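Buying a Gripper Arm: Your Questions

I get the same emails over and over, so I put my answers on one page. I'm Hakim Raju, and I plan equipment for Biserora, a small shop that teaches robot arms to do household chores (laundry, mostly!). I'm not a dealer and I don't get a cut from anyone.

How many arms should I start with?

Fewer than you want. We budgeted for 4 and bought 2, and I'm still glad. The second one sat in its crate until April while we figured out the first.

What do people forget to budget for?

Everything that isn't the arm! Spare fingers, cables, a decent stand, a laptop you won't need back for anything else. I set aside 60 percent of the total for the arm and its controller, and the rest goes to all the stuff around it. My first budget had no line for fingers at all. Oops.

Do I need a wrist camera?

For cloth, I'd say yes. Towels and socks fold over themselves and a camera across the room misses a lot of it. Get the small kind, and ask for the mounting bracket on the same quote, or you'll be paying shipping twice like I did.

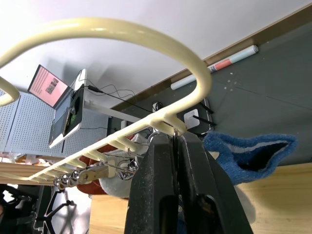

Ask about lead times too, while you've got a salesperson on the phone. Plengate quoted us one date for the camera and another for the bracket, and they were weeks apart.

Two fingers or a fancier hand?

Two fingers. I priced a multi-finger hand from Siregar and it cost more than my car. It's a lovely thing, but for hooks, clips and hanging stuff up, I'd start simple and see where you get stuck.

Should I lease?

Maybe, if you're not sure you'll stick with it. We leased from Sulham at first. Read the part about wear, though, and ask who pays for scratched-up fingers. Ours get scuffed fast and I don't count that as damage, but a lease might.

What about test items?

Cheap! Raid your own closet first. I do buy fabrics in different colors and textures, fuzzy ones especially, and I keep that on its own budget line so it doesn't creep.

Can I come see your setup?

Sure, any day but Sunday. Email me first and bring your quotes, I love reading other people's quotes.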